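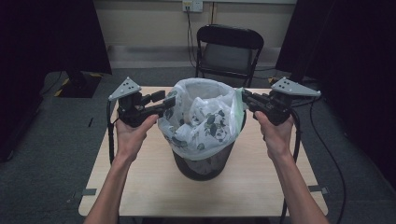 ## 4. Indexing the recordings

Draft of 7 Apr 2021, tables still to come.

The Postdale collection is 205 taped interviews with rug makers, mostly proddy and hooky, mostly made in people's kitchens. Tapes digitised before we got them. Quality mixed. Tape hiss, kettles, one budgie that runs through a whole side. The earlier paper catalogue gives the speaker, the village and a line or two on content ("talks of mats, chapel, husband's work"). Fine for finding a person. Little use if you want to know how a border was marked out, or what people called the tool they did it with.

### 4.1 Choosing the terms

We began with the Gevton word list, which was drawn up for woven textiles and fits rag work badly. No entry for clippings. "Frame" there means a loom part. Speakers use it for the whole thing, the rails, sometimes the evening spent round it ("we'd a frame on that night"). Fawzy kept the Gevton headings where they did no harm and added new ones from the tapes as she listened. By the end of the first pass the list had grown past 200 terms and was cut back hard. Spelling variants folded into a single heading, with the speaker's own word kept in a separate field so it can still be searched.

The tool names were the worst. Prodder, progger, podger, peg, brodder. Same object in most cases, though at least one woman is clear that her progger was wood and her prodder was her father's, metal, and a different thing alltogether. We left those two apart in her record and merged them elsewhere. Not tidy. A user searching under either word will get her.

### 4.2 Listening and marking

Two indexers, Ķēniņš and Fawzy, each working alone with headphones and a time log. An entry was made whenever the talk moved to a new subject and stayed there for more than 50 seconds. Shorter mentions went in a notes column. This loses things. A speaker will drop a pattern name in passing and never go back to it, and pattern names are what the rug people write in asking for. So from the second month pattern names were logged whatever the length, and the early tapes were gone over again for those alone.

Where the indexers disagreed they listened together. Most disagreements were about where a subject started. A few were about meaning and could not be settled, e.g. "the black", which is either the dark outer border or the backing sacking when it had been dyed. Both terms given, with a query mark.

No full transcripts. We'd have liked them. The money covered listening time and nothing over. Also the Misivside tapes have a lot of overlapping talk, sisters mainly, and typing those up would of taken most of the budget by itself.

### 4.3 Consent and closed passages

Consent forms survive for the later interviews only. For the rest we wrote to families where an address could be found. Passages naming living neighbours are closed for now and show in the index as a time gap with no heading. Alaoui, the software used for the public index, will hide a passage but still returns it in a word search, so the headings for closed passages are kept in a separate file. Clumsy, works. To be looked at again in May.

### 4.4 Checking with makers

The draft headings were read out at a rug group, paper copies passed round. Useful corrections to the border terms, a long argument about hessian, and three headings thrown out as words "off the telly". Changes are marked in the list with an R.

**Figure 2.** Hand-held grippers either side of a small waste bin, on a light wooden table.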